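Boards > Sewing & Mending > Alterations

Elastic waist on jeans: take it in or replace it?
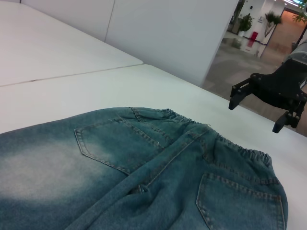 The jeans, back side up

pevmont_patty: Okay so I love these (light wash, super faded, gathered elastic waist) but they slide down every time I bend over. The Hudov Alterations place by me quoted $20 to swap the elastic and I keep thinking, I own a sewing machine! Has anyone done this on denim? Can I just pinch out some elastic at the back and call it good?

Last updated: May

threadbare234: Pinching works. Open a couple inches of the casing, pull the elastic out, overlap it, zigzag, close it up. I did a Skinus pair that way in 10 minutes and I still wear them.

Irja Kemppainen: I'd replace it. If the elastic is tired, shortening it buys you a month or two and then you're ripping the same seam again. Get the firm knit kind, an inch wide if your casing will take it. Also check whether it's stitched down through the middle, because if it is you've got a lot of picking ahead of you.

threadbare234: Mine lasted three years, Irja, so I don't buy the month or two thing.

Irja Kemppainen: Then yours wasn't worn out! Different problem.

siddiqui_sews: Just pay the $20, lol. I broke two needles going over the side seams on mine. If you do it yourself use a jeans needle and hand crank the thick parts.

pevmont_patty: Tugged on it and it barely snaps back, so I guess I'm with Irja. Ordering elastic tonight. Do I wash it before it goes in?

Irja Kemppainen: I do. Warm water, air dry, then cut it.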